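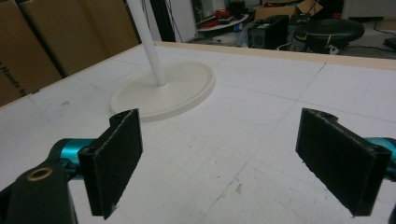 Fingers open, stand between them, pencil grid on the table.

Teaching by hand: how to record demonstrations you won't have to throw away

By Yolandi Cele

Every supplier of robot arms will tell you that teaching by demonstration is easy. You do the job yourself with a hand-held gripper, the software watches, and by teatime the arm does it too. I have now recorded enough of these to doubt most of that sentence. The recording is easy. Getting recordings that are any use takes more care than the brochures let on.

What follows is how we do it at the Vornonville workshop. The task is a dull one: take hold of a white stand with a round base and move it to another square on the table. We use the Fledex recorder and train with Zhuravel, but little of this depends on either.

Before you start

Pick one object and one task. If you can't say the task in a single short sentence, split it. Write the sentence down, because by the second afternoon two people will remember it differently.

Rule a grid on the table. Ours is pencil on white board, and it has picked up plenty of smudges and specks. I used to wipe the board down between sessions and have stopped bothering. The grid is for you, so that you can put the stand in a named square and note which one. I've heard it claimed that the lines help the model judge distance. I have yet to see any proof of it.

Step 1. Choose your starting squares

List them before you record anything. Left to themselves, people put the object back in the same comfortable spot in the middle. Include squares near the edge strip, where your wrist has to bend in a way you won't enjoy.

Step 2. Open the fingers fully and hold still

Start each run with the gripper wide open and the object in view between the fingers. Wait a breath, then move. Runs that begin with the hand already travelling are a nuisance to trim.

Step 3. Approach slower than feels natural

Your hand is far better at this than any arm you can afford. If you snatch at the pole, you have recorded something the robot can't copy. Come in level, with the pole centred in the gap, and don't close until it is well between the pads. Watch the rim of the base too: with a low approach, a finger can catch it before you get anywhere near the pole. 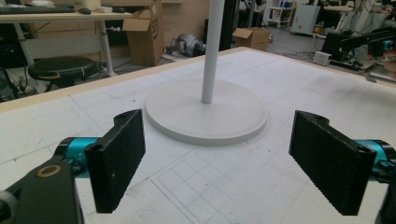 Step 4. Close, lift, place, let go

Do each as its own small movement. Set the base down flat before opening the fingers. Then back away along the line you came in on, and stop the recording only when you are clear of the stand.

Step 5. Keep some of the bad ones

Opinions differ here. The Zhuravel guide says to delete every fumble. I keep the runs where I missed slightly and corrected, and delete the ones where I knocked the stand over. A robot that has only been shown perfect approaches has no idea what to do when its own is off.

Step 6. Go through the lot before training

Watch them all, at double speed if you must. In June we recorded 178 runs and kept 91. Most of the rest were late starts or early stops, and they were mine.

How many do you need?

More than you were told. The Toron sales sheet we were given suggested 71 for a simple pick and place. With that many, our arm managed the middle squares and made a mess of the corners. Adding 20 from the corners helped more than any setting I changed.

Would remote control be better?

Sometimes. Driving the real arm means you can't record a movement it is unable to make. It is also slow and tiring, and my runs were jerky for the first 4 sessions. For a light object on a flat table I'd still use the hand-held gripper. For anything heavy, or in a tight corner, I'd drive the arm and put up with it.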